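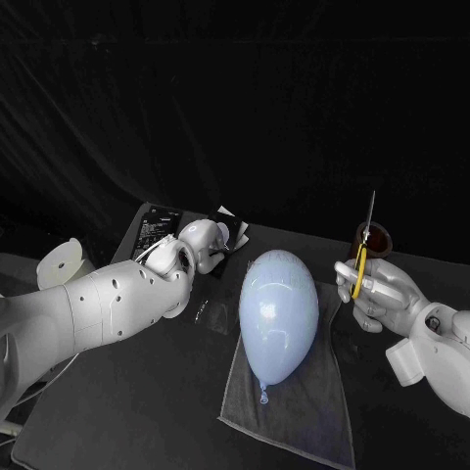 Props and Wardrobe Assistant (part time)
Soneck Players, Wornach Studio, Leiva

Applications close 2/13/04

Soneck Players is looking for a part-time assistant to work in our props and wardrobe store. We are a touring theatre company that plays mostly to schools, with a short season each year in the 115-seat hall at Drokmont. The store holds more than 2000 items and it has outgrown the way we catalogue it.

The job is two days a week, normally Tuesday and Thursday, 9 to 5 with an hour for lunch. Pay is $320 a week before tax. The position runs to the end of the Drokmont season, with a chance of more work after that if the touring program is funded again. We can't promise it.

What you will do

Check props and costumes in and out for each tour and record any damage.
Wash, iron and mend costumes. We have a domestic machine and an overlocker.
Make simple hand props from paper, card and fabric.
Relabel the shelving. The old tags are colour coded by show, and we want them changed to one numbered list.
Help load the van on tour mornings. Load-ins start at 6.30 am and you can take the time back later in the week.
Sit in on a rehearsal now and then to see how things get handled on stage.

What we are looking for

You need to be able to sew by hand and by machine to a tidy standard, and to keep written records that someone else can follow. Some lifting is involved – the costume hampers are heavy even with two people on them. A current driver's licence would be useful but you can apply without one.

Theatre experience is welcome. Our last two assistants came from a dry cleaner's and a school library, and both picked up the rest on the job. If you have done similar work for a dance school, a market stall or a local museum, tell us about it.

As we perform for children, the person we hire will need a police check. We pay for this. 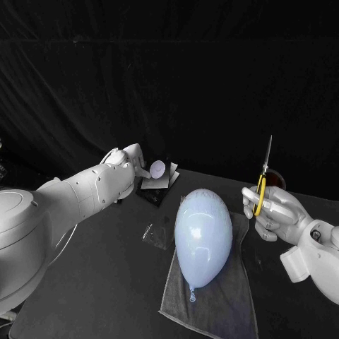 Black curtain and table at Wornach Studio, Leiva

Where you will work

The store is on the ground floor at Wornach, behind the rehearsal room. There is step-free access from the lane and a toilet on the same level. Parking on the street is limited to two hours, so most of us come by bus or leave the car near the oval. The building is heated but the store itself stays cool in winter – bring a jumper.

How to apply

Send a letter of no more than two pages, a resumé and the names of two people we can call. Photos of things you have made are welcome, but please send copies, as we are not able to return them. Mark the envelope "Store Assistant" and address it to Sze-wing Au, Production Manager, Soneck Players, Wornach Studio, Leiva. You can also leave it at the front desk during office hours.

Interviews will be held at Wornach and will include a short mending task. We supply the materials. The successful applicant will start in April.

Late applications will not be considered. If you applied last year you are welcome to apply again.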